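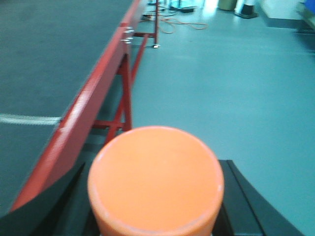 Gitstead Household Words

A word list with short audio clips, kept as plain files. It covers the everyday names people in and near Gitstead use for things in the house, the yard and the kitchen, with the standard English word beside each one.

Maintainer: Kagiso Cele
Current release: Pisex
Previous release: Ackah

What is in the folder

words.csv holds the main list. There are 996 entries, one per row.
clips/ holds 550 audio clips as mono WAV files. Not every word has a clip, and a few words have two.
speakers.csv holds one row per speaker, with an age band and the part of town they grew up in.
inside.csv is a smaller list called Inside, explained further down.
notes.txt holds longer remarks that would not fit in a cell.
CHANGES lists what moved between releases.

All text files are UTF-8 with Unix line endings. Commas inside a cell are quoted. If your spreadsheet program turns some entries into dates, import the file as text. The entry "9-1", a clothes peg game, is the one that usually gets mangled.

Columns in words.csv

id: a number that never changes, even if the entry is later removed. Gaps in the numbering are normal.
headword: the local word, in the spelling most speakers chose.
other_spellings: separated by semicolons, or blank.
standard: the nearest standard English word or short phrase.
room: kitchen, yard, shed, bedroom, hall or any.
part: noun, verb, adjective or phrase.
used_by: the age bands of the speakers who said they use the word themselves.
known_by: the age bands of the speakers who know the word but do not use it.
clip: the file name of a recording, or blank.
note: free text, one or two sentences at most.

Six entries have no standard word. For these the standard column holds a dash and the note describes the thing. I tried single words for all of them and they were misleading. "Thrail", for instance, is the line of damp left along a wall by a mop, and no one I spoke to wanted it recorded as "smear".

How the words were collected

Most came from kitchen table talks. I sat down with one or two people at a time and went through the house with them room by room, in their heads if the house was gone. I asked what they called the thing you hang tea towels on, the thing you stand wet boots in, and so on. The talks were usually in the late afternoon, and I kept them under an hour.

A second batch came from slips of paper left in a box at the library. These were useful for words I had never thought to ask about. They were poor for meanings, as people often wrote the word and nothing else. A slip only became an entry when at least one speaker in a talk knew the word as well. Slips that did not pass are not in the release.

A few entries came from old shopping lists and recipe cards that people lent me. I copied the words and gave the papers back. No scans were kept.

Recordings

Clips were made on a handheld recorder at 48 kHz and later saved at 16 kHz. Each speaker said the word once alone and once in a sentence of their own. The released clip is the word alone. The sentences often named neighbours or relatives, so they are not included.

Background noise has been left in. Kettles and clocks are common. In clips 0412 to 0430 there is a steady hum from a fridge, and if you are measuring vowels you may want to skip those. Loudness has not been evened out between speakers.

Inside

Inside is a list of words that families use only among themselves. It has its own file because the rules for words.csv do not work for it. One household is enough for a word to go in, and the spelling is whatever that household uses. There are no clips. Family names have been taken out, and so have any words that came from a child's name.

Please do not merge inside.csv into words.csv. It was done once for Ackah and took a long time to undo, and some of those family words have since turned up in other lists as general Gitstead speech. They are not.

Spelling

There is no agreed spelling for most of these words. Where speakers differed, I took the form that more of them wrote down. Where that was a tie, I took the one that a stranger would be most likely to read aloud correctly. Double letters were the main trouble. Older speakers tended to write "puttel" and younger ones "puddle", although they say it the same way and mean a small saucepan. Both are kept, under puttel, with a note so that it is not confused with rainwater.

Known problems

The speakers lean old. People under thirty are thin on the ground in speakers.csv, so a blank in used_by for the youngest band does not mean the word has died out.
The shed and yard entries come mostly from two streets on the north side.
Verbs are under-recorded. Asking about things brings nouns.
Some words for cleaning are also rude words elsewhere. They are marked in the note column and have not been removed.
The room column is a rough guide. A good many words wander from room to room, and I put them where the first speaker put them.

Changes in Pisex

The list was cut back to entries with a checked meaning. Ackah was published with 900 entries, but that figure included the merged family words, so the two totals should not be compared directly.
The known_by column is new.
Clips are now named by entry id. The old names used speaker initials.
The entry for "lanty" was split in two. It means a draughty passage to some speakers and a coat hook to others, and I could find no link between the two.
Typing mistakes were fixed throughout.

Using the list

You may copy, print and adapt the list for any purpose, including paid work, as long as you name the Gitstead Household Words and say which release you used. The clips have a narrower permission. Speakers agreed to have them heard in teaching, study and local exhibitions. They did not agree to have their voices copied or imitated by software, so please do not use the clips for that.

If a speaker asks for a clip to be taken out, it goes at the next release and the row stays with a blank clip cell. Anyone holding an older copy is asked to delete the same file. The ids to delete are listed at the top of CHANGES.

Corrections

Send corrections with the id of the entry, what is wrong and how you know. "My mother said it this way" is a perfectly good source. Say which part of town she was from, if you can. New words are welcome in the same form, and I hold them back until a second person from another household recognises them.

I read through corrections in October and may not reply before then.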